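Search this board Advanced Go

Right hand dropping cards short of the slot – wrist recal keeps drifting

slotjockey
Cell at Trarkdale, two armed unit with Plekska hands, filing thin cards into a slotted organizer. Left side fine. Right side started missing low in July, card edge catches the divider and folds over. 11 misses in a run of 300 which doesn't sound like much but it stops every time and somebody has to go over and clear it.

Done so far:
- recal of right wrist cam, good for half a day then off again
- swapped the camera bracket for the Angelovski one
- Stekus reinstalled, same config file
- moved the organizer closer to the table edge, no diffrence

Torque on the wrist reads normal. What am I not looking at

mudlark_7
post the views. head and wrist both. can't say anything from a config file

tq_hound
Finger screws. Its always the finger screws on those. Back out a hair and your fingertip is low and no camera cal will fix it, you're calibrating around a loose knuckle.

slotjockey
checked them with the driver when we did the bracket, they felt tight. Views, all off the same setup: 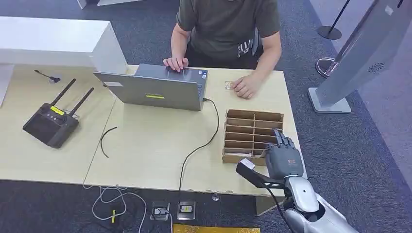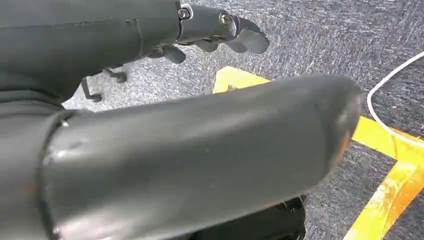
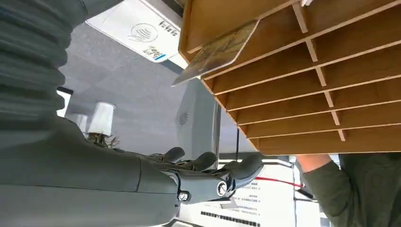
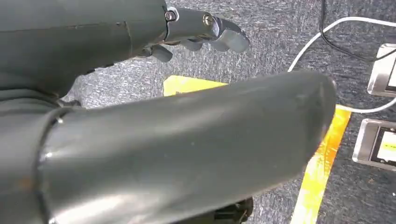
First one head cam, other three wrist.

tq_hound
Felt tight is not a torque value. Also look at the second screw in the last one, reads brassy to me. In the second pic both look silver. Somebody put a different screw in?

slotjockey
not that I know of. Might be the light, there's an orange tint on stuff in a couple of those. Will pull it and look

mudlark_7
lighting for sure. look at the tape in the last pic, orange glow on part of it. I wouldn't pull a screw over a color

tq_hound
And I would, takes two minutes. If it's a shorter one it bottoms out different and the link has play in it. Had exactly this on ours.

mudlark_7
ok but his recal goes off after HALF A DAY. a short screw is wrong all the time. something is moving during the shift. I'd look at the bracket first. it sticks out a long way in the head cam pic with the block right on the end of it. any flex at the wrist gets multiplied out there

beltandbraces
+1 bracket. Which way does the wire run on yours? In the head cam pic it goes from the bracket back down the forearm and I don't see a clip (could be one out of view). Ours tugged on the bracket every time the wrist rolled. Put a loop of slack at the bracket, tie to the forearm, not to the bracket itself. Stopped the drift.

slotjockey
no clip. The old bracket had a notch for it, the Angelovski doesn't. Hm

tq_hound
While your in there – forearm has scratches near the collar end. Does it rub on anything at home position? If the arm is leaning on something when it parks that will shift your zero too.

slotjockey
those scuffs are from before my time, it came to us like that. Parks clear, I think. will watch it park

beltandbraces
Separate thing, don't love the cables. White one goes right over the yellow tape in the second pic and the laptop lead hangs down the front of the table. Is the base keyed to that tape? If someone snags a cord and nudges the table you get a "drift" that isnt one.

slotjockey
base is set to the tape yeah. The tape is beat up, I line up on the inside corner. Tables are two pushed together with nothing holding them, so fair point on those

mudlark_7
there you go. clamp the tables. before you touch a screw

tq_hound
Table moving would throw off both hands. Left is fine, he said so in the first post.

mudlark_7
depends which table the left one works off. there's two of them

slotjockey
organizer is on the right table, left hand only feeds from the other one. So you might both be right, great

Plan for tomorrow:
1. slack loop + tie on the forearm, recal after 20 min warmup
2. strap the tables together, reroute the white cord behind
3. run 300, check cal at lunch
4. if it's still off pull the brassy screw and compare with the left hand

tq_hound
Do 4 first. Paint a witness line across each head while you're at it, then you can see a backed out one without a driver. We check ours every 1000 placements.

beltandbraces
Don't change all of it at once though or you'll never know which. Wire first, run, then tables.

slotjockey
fine, wire first. Back w/ numbers

slotjockey
Update. Slack loop in, tied with two wraps behind the wrist. Ran 300 on the old tables, screws not touched. 4 misses, cal was off a little at lunch but way less than before. So better, not fixed.

Pulled the screw after. Same length as the left one, just a different finish. Put it back with threadlocker and painted the line

mudlark_7
told you

tq_hound
Same length, fine. Check the line at 1000 anyway. And now do the tables.

slotjockey
strap's on order, using a bar clamp on the seam til it gets here. Running again this afternoon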